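Section 4. Loading the Bench and Running a First Plate Move

This section is for student teams in the Prarnville lab automation club who have finished the Flurik install and can open the practice bench in the simulator. Allow one club session for it. If you haven't set up a team folder yet, go back to Section 3.

4.1 Before you start

1. Log in to the lab computer with your team account, not the shared one.
2. Open Flurik and choose the scene called Corken Bench. Loading is slow the first time, as there are 3795 files to unpack.
3. Wait until the status line reads Ready. Do not press Play before then.
4. Set the arm speed to 14 percent. Teams can raise it after their first check-off.

Note: The deck positions are printed on the tray as A1 D1, A1 D2 and so on. Use the same names in your script. A script that says "slot 4" will load without an error and then do nothing.

4.2 Check the views

Step through the saved views with the Tab key. You should be able to find the arm, the gripper and the labware before you move anything. 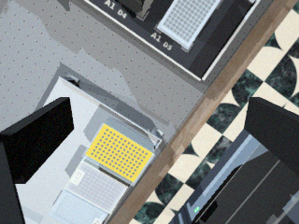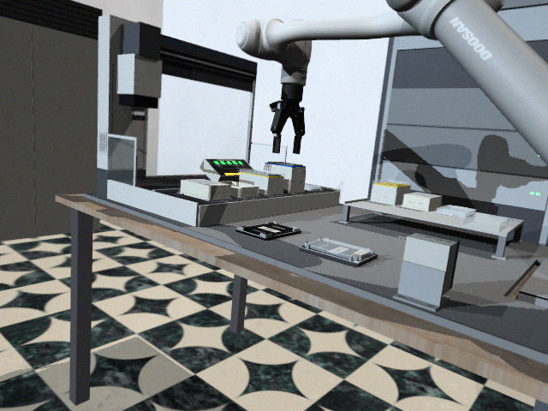
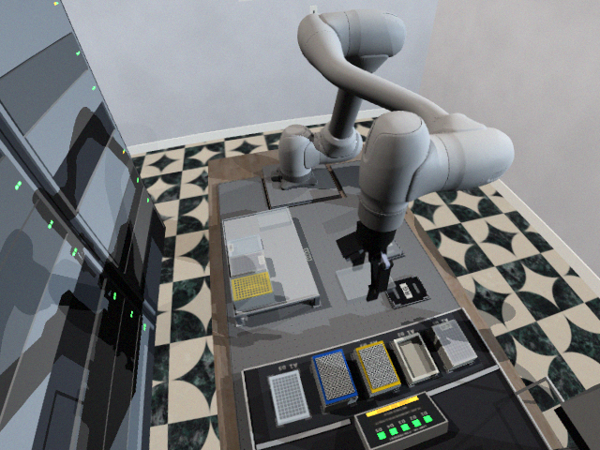
If a view comes up black, close the scene and load it again. Changing the graphics settings does not help and will affect the next team.

4.3 Pick up and place a plate

1. In the Labware list, select the plate you want to move. Its name turns bold.
2. Open the gripper all the way.
3. Set the travel height to 410. The units are millimeters and you don't need to type them.
4. Move the gripper over the plate at travel height. Stop and check it from at least two views – a gripper that looks centered from one side can be well off from the other.
5. Lower the gripper in small steps. Line the fingers up with the sides of the plate, not the corners.
6. Close the gripper and wait for the Grip OK message.
7. Raise the plate to travel height before moving sideways.
8. Move to the target position, lower, and open the gripper.
9. Raise the arm back to travel height and save the run.

Caution: Never move sideways below travel height. The simulator lets the arm pass through some objects without reporting a collision, so a clean log does not mean a clean path. Watch the replay.

Caution: Do not place a plate on a position that already holds one. Flurik will stack them, and the scene must then be reset.

4.4 Save and hand in

1. Name the file with your team name and the run number, with no spaces.
2. Keep the file under 700 MB. If it is larger, turn off Record All Views and run it again.
3. Copy it to the El Idrissi folder on the club drive by 6 p.m. Monday.

Keep your failed runs too – you will need at least one of them for the error log in Section 5.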